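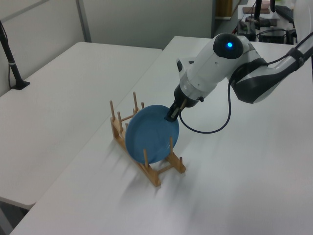 *Dish rack task at the Surnico manipulation laboratory, with the gripper holding the rim of a plate.*

# Planning for the last few centimeters: an interview with the Surnico software group

The software group at Surnico maintains the control and planning code used across the company's laboratory arms. Over the past year its main effort has gone into Berrada, a motion planning package intended for tasks in which an object must pass between fixed obstacles while staying in the grip of the arm. The group's technical lead met with the editors in September to discuss the design of the package and its present limits.

The dish rack was adopted as a reference task early in the work. "We wanted a problem where free-space planning was the easy part," the lead explained. "Getting an arm above a table has been a settled matter for a long time. Getting a thin object between two rows of pegs, with the gripper itself taking up room near those pegs, is where our older planner spent most of its time and where it usually gave up."

The older planner treated the plate and the gripper as one rigid body and searched for a single path from pickup to release. Berrada divides the motion into two stages. A sampling planner brings the plate to a staging pose above the chosen slot. From that point a local controller takes over and follows a short reference path, correcting for contact as it goes. The two stages share a collision model, and the staging pose is chosen by working backward from the slot.

"The backward step was the decision that mattered most," the lead said. "If you choose the staging pose first, you can end up directly over the slot with a wrist angle that leaves no way down. We now generate candidate exits from the slot, reverse them, and keep the ones the arm can reach."

The planner generates 900 candidates for each slot by default. Most are discarded by a reachability check before any detailed collision testing is done. On the laboratory's standard workstation, the median planning time for a full placement is now 69 milliseconds, according to the group's own records. The lead cautioned that the figure applies to a rack whose position is already known and that it does not include perception.

Perception is handled by a separate module, Fivano, which estimates the position of the rack and the pose of the plate. Dowels present a particular difficulty. They are narrow, they repeat at regular intervals, and an estimate that is wrong by exactly one slot can score almost as well as the correct one. Fivano therefore fits the whole rack as a single model and reports its confidence in the slot index separately from its confidence in position.

"Those used to be one number," the lead said. "A placement could fail by a full slot while the software reported that it was quite sure of itself. Splitting the number was a small change in the code and a large change in how we read the logs."
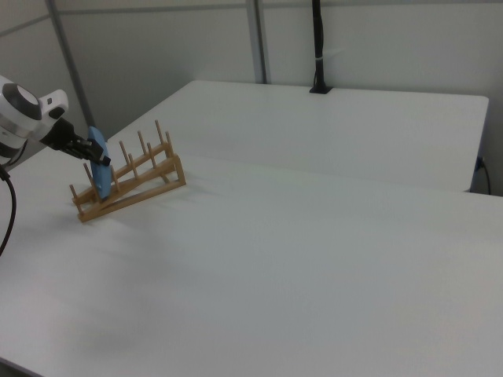
Wosov, which has been testing the package on its own arms, raised a different concern in its written comments to the group: "The planner is fast enough for our purposes. What we lack is a clear account of why a plan was rejected. An operator who sees only 'no solution' will move the rack by hand and try again, and the cause is never recorded."

The lead accepted the criticism. Berrada already stores the reason each candidate is discarded, but until recently that information could be read only by replaying a log in the developer tools. The next release will include a rejection report that groups failures by cause, such as joint limits, collision with the rack, or collision with the table. The report will be written to the same directory as the trajectory, in plain text.

Testing has also changed. The group keeps a set of 1,745 recorded placement attempts, both successful and unsuccessful, and replays the planning portion of each one whenever the shared collision model is modified. A change that alters the outcome of any attempt must be reviewed before it is merged. A full replay takes about 9 minutes.

Asked what remains unresolved, the lead pointed to the handoff between the two stages. The local controller assumes that the grasp does not shift after pickup. When the plate rotates slightly in the fingers, the reference path is no longer accurate, and the controller may press the rim against a peg while still reporting acceptable tracking error.

"We can detect it from the force readings, though later than we would like," the lead said. "The present response is to stop, back out along the same path, and request a new pose from Fivano. It is slow, and we have kept it because it is predictable. We are working on a version that updates the grasp estimate during the descent, but it will stay behind a configuration flag until it passes the replay set."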